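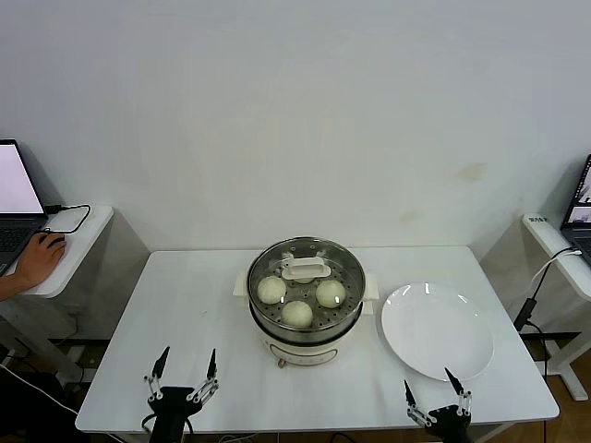
Page 2 of 4

Akurier Readers' Forum > Magazines and Short Fiction > Selling your first story

moonporch
Posted 2021-02-13
I have been sitting on this for a while and the contract is finally signed, so here goes - I sold a story to Denen!! A real one, a print one, the one my aunt used to leave in piles on the stairs. It's a generation ship story called "The Long Orchard," and it's coming out in the November issue. I'm so happy I've been walking into furniture.

The story took me four years, on and off. It started as a novel about a ship where the crew has forgotten what fruit trees are for, and at some point I cut everything except the trees. Best thing I ever did to it. It went out to 17 places before Denen, and I want to say that number out loud for anyone on this board who is on rejection six or seven and feeling low. Keep it moving!

Happy to answer anything about the process.

gravelbed
CONGRATULATIONS. I remember the first version of this from the critique swap, back when it had the talking door. Please tell me the talking door survived.

moonporch
The door is gone, I'm sorry. It has one line left and it isn't really a door anymore, it's more of a hatch.

gravelbed
I'll take a hatch.

tinfoil_otter
Huge congrats! Denen is my favorite of the ones still printing on paper. What was the wait like? I've got a novelette with them and I check my mail like a raccoon checks a trash can.

moonporch
60 days to the first answer, and that was a rewrite request. They wanted the ending to come earlier and they wanted the captain to be wrong about something. I did the rewrite in one weekend (a very good weekend) and then waited again, a bit less that time. The notes were wonderful. Two pages, single-spaced, and every note was about the story and what it was trying to do.

old_pulp_hound
Good for you, and I mean that. But I'd be careful about telling people to send a story to 17 places. If a story has come back ten times there's usually something the matter with it, and I think new writers would do better to put it in a drawer and write the next one. I've read slush. You can tell when a story has been around the block.

tinfoil_otter
How can you tell, though? It's a file. It doesn't get coffee rings on it.

old_pulp_hound
You can tell from the opening. Something that's been revised for six different editors has six different openings stacked on top of each other. I'm talking about the general run of things, and moonporch is obviously an exception.

moonporch
I don't think I'm an exception! I barely changed it between submissions. I fixed a timeline mistake after the fifth one and that was it. Most of the rejections were form letters, so there wasn't anything to revise toward. And I did write the next one in the meantime, and the one after that. You can do both.

gravelbed
Agree with moonporch here. Zürcher turned down my bog story with a form and then the next place took it in a week, same file, same title, same typo on the first page. Taste is a huge part of it. An editor who just bought a bog story doesn't want another bog story.

old_pulp_hound
Fair enough on taste. I still say the drawer is underrated.

quietlattice
Jumping in from page 1 with a boring question. Does Denen take simultaneous submissions now? Their guidelines say no in one place and "please let us know" in another.

moonporch
Mine went to them alone so I never had to find out. I'd write and ask, they're friendly. I keep everything in Gutesis, the free version, and it lets you put a note on each market, so mine just says ASK in capital letters.

quietlattice
Oh, I didn't know Gutesis did notes. I've been using a spreadsheet with colors I no longer understand.

tinfoil_otter
I tried Gutesis and went back to index cards. I like a card! When a story sells I get to move the card to the other box, and I wouldn't trade that for anything.

old_pulp_hound
Index cards are the first sensible thing anyone has said in this thread.

gravelbed
moonporch, who were you reading while you wrote it? It had a kind of slow, patient feeling even in the door days, and I'd love to read more like it.

moonporch
Lots of old library anthologies with the covers taped on, and a stack of gardening books, which helped more than the science fiction did. There's a whole chapter in one of them about grafting old apple wood onto new roots and I read it so many times I dreamed about it. The middle of the story is more or less that chapter in space. I'm working on a second one set on the same ship, a few generations later, from the point of view of the beekeeper.

tinfoil_otter
BEES. Yes. Send it to me when you want a reader, I'm serious.

old_pulp_hound
How do the bees manage during the burn?

moonporch
Badly! That's the plot.

quietlattice
Denen wrote back already - they do take them, as long as you say so in the cover letter. They're updating the page. Off to send mine.

Go to page 1 2 3 4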